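Corpus Voltar : enregistrements de parole lue en français

Fiche du jeu de données, version 2

Présentation

Le corpus Voltar rassemble des enregistrements de parole lue, destinés à l'étude de la liaison et du e caduc en français. Il contient plus de 1,000 fichiers sonores, chacun accompagné de sa transcription orthographique et d'un fichier d'alignement. La collecte s'est terminée en avril, la relecture des transcriptions a pris nettement plus longtemps.

La première version circulait sous le nom de Stitard - on le trouve encore dans certains scripts et dans les en-têtes des anciens fichiers de métadonnées. Les deux noms désignent le même projet, mais les identifiants de phrases ont changé entre les deux versions. Ne mélangez pas les fichiers de l'une avec les listes de l'autre.

Contenu de l'archive

audio/ : fichiers WAV mono, un par phrase lue
textes/ : transcriptions en UTF-8, une par fichier sonore
alignements/ : fichiers TextGrid, trois niveaux (mot, syllabe, phonème)
listes/ : les listes de phrases données aux lecteurs
meta.csv : tranche d'âge, région d'enfance, liste lue, remarques

Les phrases sont réparties en 7 listes. Les cinq premières contiennent des phrases isolées, construites autour de contextes de liaison facultative (« pas encore », « souvent utile », « mais aussi »). La sixième est un texte suivi d'une page. La septième reprend des phrases des listes précédentes dans un autre ordre, pour mesurer la variation chez un même lecteur.

Conditions d'enregistrement

Les lecteurs avaient le texte imprimé devant eux, une phrase par ligne. Ils pouvaient reprendre une phrase autant de fois qu'ils le voulaient ; seule la dernière lecture complète est conservée. Une pause était proposée entre deux listes. Aucune consigne de débit n'a été donnée, et les écarts entre lecteurs sont donc importants. Le niveau d'entrée était réglé avant la première liste, puis laissé tel quel jusqu'à la fin de la séance.

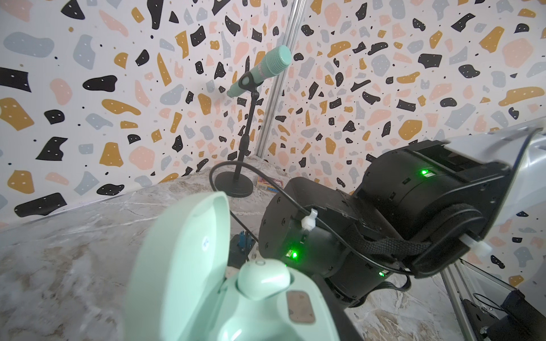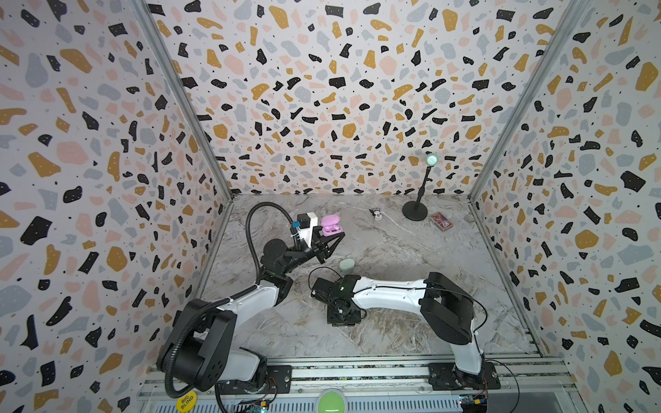
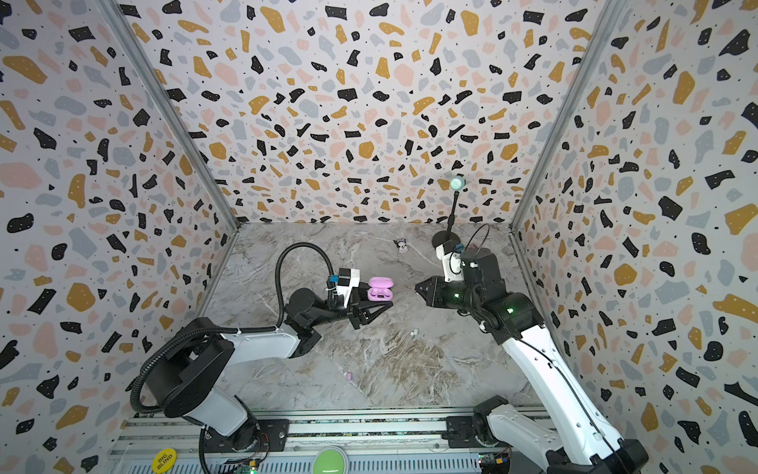 Les fichiers n'ont subi ni réduction de bruit ni compression. Un filtre coupe-bas léger a été appliqué à l'export, avec les mêmes réglages pour tous. Les silences de début et de fin sont ramenés à 400 millisecondes, sauf quand une respiration audible précède la phrase : dans ce cas elle est gardée en entier.

Transcription

La transcription suit l'orthographe courante, avec ponctuation. Les nombres sont écrits en toutes lettres. Les hésitations sont notées (euh), les mots interrompus se terminent par un tiret collé, les rires et les toux sont entre crochets. Quand le lecteur s'écarte du texte imprimé, c'est ce qu'il dit qui est transcrit.

Les liaisons réalisées sont marquées dans l'alignement, au niveau du phonème, et pas dans la transcription. L'alignement automatique a été produit avec Jitetti, puis corrigé à la main pour les listes 1 à 6. La liste 7 n'est pas encore corrigée, ses frontières de phonèmes sont à prendre avec prudence.

Limites connues

- Les lecteurs de moins de trente ans sont surreprésentés.
- La moitié nord de la France domine. La Belgique et la Suisse sont peu présentes, le Québec est absent.
- La lecture favorise les liaisons. Les taux obtenus ici ne valent pas pour la conversation.
- Quelques fichiers de la liste 3 présentent un léger ronflement dans le grave. Ils sont signalés dans la colonne remarques.
- Le e caduc en fin de groupe est difficile à trancher à l'oreille - nos deux passes d'annotation divergent surtout sur ce point.

Utilisation

Le corpus est libre pour la recherche et l'enseignement. Toute redistribution doit inclure cette fiche et le fichier meta.csv sans modification. L'identification des lecteurs à partir de leur voix est exclue par le formulaire de consentement, de même que la synthèse d'une voix reconnaissable.

Pour signaler une erreur de transcription, indiquez l'identifiant de la phrase, le numéro de version et la correction proposée. Les corrections sont intégrées par lots et notées dans le fichier CHANGEMENTS, à la racine de l'archive.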